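Green Things: What Happens to a Shared Worktable When You Give It a Color
Project report, Everyday Objects studio, Nornetley

Why I picked this

Our assignment was to choose a surface that gets used every day and change one thing about it. Most people in my section went for lighting or storage. I went for color, mostly because I had spent the whole fall semester staring at a beige library carrel and I was tired (so tired!) of beige.

The surface I ended up with is a worktable in the Detbridge building, second floor, with a butcher-block top. I love that top. It's pale, it has all those narrow strips running through it, and it makes nearly anything you put on it look a little nicer. What it didn't have was any kind of personality. People left whatever they had in their hands and walked away, so by Thursday afternoon it was pens, receipts, gum wrappers and one very sad glove.

My question was pretty simple: if the small stuff on and near a table all belongs to one color family, do people treat the table differently? I chose green because I already owned a lot of it.

What I read first

There isn't a huge amount written about this for plain old tables. I leaned on two things. One was the Gudon handout from our second week, which says that a repeated color works like a fence, and that people notice when something is on the wrong side of it. The other was the Omerović essay on desk clutter, which is long and kind of grumpy but has a great section on how objects "recruit" other objects. Leave one cup out and a second cup shows up. I wanted to see if green recruits green.

Budget and shopping

We each got 2,000 points in the studio's materials system, and I used 300 of them, so this was a cheap one. Most of the things came from my own room or the swap shelf downstairs. I had three rules for myself:

Nothing bigger than a shoebox.
Nothing that looks like it was bought as a set.
Every object has to be some version of green, but no two exactly the same.

That last rule was harder than it sounds. Green is sneaky. A thing that looks like mint at home turns into plain gray in a different room, and a teal cloth can go totally blue on you under warm bulbs. I brought home two "sage" candle holders that were just brown. They went back on the swap shelf.

How I set it up

I did the layout in short rounds, leaving each one alone for a while before changing it. My first try had everything grouped in the middle like a centerpiece and it was awful. It looked like a restaurant table, and people slid the whole group aside the second they needed room.

Second try, I pushed things out to the corners and left the middle mostly open. Much better! The cloth got folded and laid flat near one front corner, the little striped ball went in the other, and the succulent moved way to the back where its leaves wouldn't get brushed by sleeves. The stapler I put on the dark desk next to the table, as a kind of echo, so the color didn't stop dead at the edge. The brightest green of all is a tiny piece, and I kept that one for the far half of the table, where your eye needs a reason to go.

I went back and forth about the ball. It's round and striped and could pass for a very small melon, and two people in critique told me it was too cute. I kept it. Without it, that corner felt like a dead spot, and the stripes are the only pattern in the whole group.
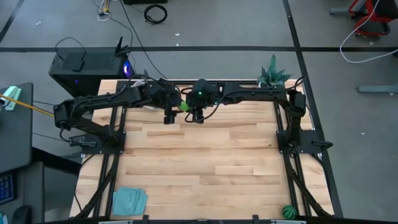
What I noticed

I kept a notebook and wrote down 138 entries over the project, most of them one line long ("receipt gone by lunch," that kind of thing). I'm not going to pretend it's real science. Still, some things came up again and again.

The corners stayed put. The cloth got used and then folded again, not always neatly. Trash on the table dropped off after the first few days, and then crept back a little when I stopped coming by every morning, so part of that may just have been me hovering.

Green did recruit green, sort of. A lime highlighter turned up, then a hair tie.

What I'd change

I'd want a darker green somewhere. Pale teal and mint sit so close to the light wood that they can fade out from across the room, and the succulent leans gray enough that it doesn't help much. I'd also try the same layout in orange, if I can find enough orange things that aren't traffic related.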